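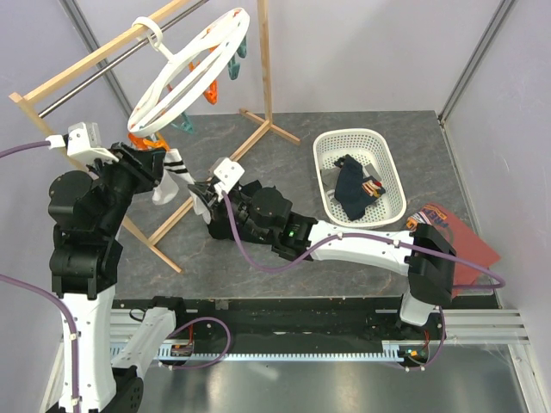 Search this site Enter keyword Go

Cliltia brings shared solar hot water to Millbridge housing association homes

Reading time: 3 minutes

Millbridge, December 20, 2018 – Cliltia, the supplier and installer of solar water heating, is very pleased to announce that it has finished work on its largest housing scheme so far. As of this week, 201 homes managed by the Lema Housing Association in and around Millbridge are getting a good part of their hot water from the sun, and we would like to thank every household that moved its airing cupboard shelves, kept its dog in the kitchen and put the kettle on for our fitters along the way.

The scheme began in July, when the first collectors went up on the terraces behind the old railway yard. It was a warm start to the job and the roofs were hot to work on, so the crews began early and were often packed up by the time the schools came out. The later stages, on the three-storey blocks by the river, were a good deal colder and wetter, and two weeks were lost to high winds in the autumn. We are glad to say that the last block was still switched on before Christmas, as residents had been told it would be.

Homes in the terraces each have their own collector and their own cylinder. The riverside blocks work a little differently. There, 42 collectors are shared between the flats, and the heat is passed through a main store on the ground floor to a small unit in each home. Residents in the blocks do not need to do anything new. They turn on the tap as they always have, and if the store is not warm enough the existing gas boilers make up the difference without anybody having to press a button.

All of the cylinders were supplied by Tornel, with whom Cliltia has worked for a number of years. The Tornel model chosen for the terraces is a slim one, which mattered a great deal in Millbridge, where many of the upstairs cupboards were built for the much smaller tanks of the time. In a handful of houses the door frame had to come off and go back on again, and our joiners have been round since to touch up the paint.

Lema Housing Association first spoke to Cliltia after a survey of its tenants in which heating bills came up again and again. Electric heating of water was the main worry in the terraces, and it was decided quite early on that those homes should come first. The association has paid for the equipment and the fitting, and there is no charge to tenants and no change to their rent as a result of the work. Each household has been given a plain printed guide to keep by the cylinder, with a large-type version for anyone who would find it easier to read.

Looking after the systems will be just as important as putting them in, and we have tried to plan for that properly. Cliltia will visit every home once every 12 months to check the pump, the pressure and the level of antifreeze in the pipes. Visits will be booked by letter, with a choice of morning or afternoon. Meters have also been fitted in a number of the homes, with the agreement of the people who live there, so that Lema can see how much heat is being collected through the seasons. The first year of readings will be shared with tenants in their newsletter.

The winter months are of course the leanest time for solar water heating, and residents should not be alarmed if the boiler or immersion heater is doing most of the work between now and the spring. The collectors will still warm the water a little on bright days – even frosty ones – and that takes some of the load off. From late spring onwards many households should find that they can leave the immersion heater off for days at a time.

Cliltia has taken on two apprentices during the Millbridge work, both from the town, and they will stay with the company when the crews move on in the new year. Talks with Lema about a second stage, which would take in a further 100 homes on the north side of Millbridge, are going well, and we hope to be able to say more once the surveys of the roofs have been done.

Residents with a question about their system can ring the number on the front of the printed guide. The line will be open throughout the Christmas holiday for anyone left without hot water.

About Cliltia

Cliltia designs, supplies and fits solar water heating for homes, schools and small businesses. Its office and stores are in Millbridge, and visitors are welcome on weekdays, though it is best to ring ahead.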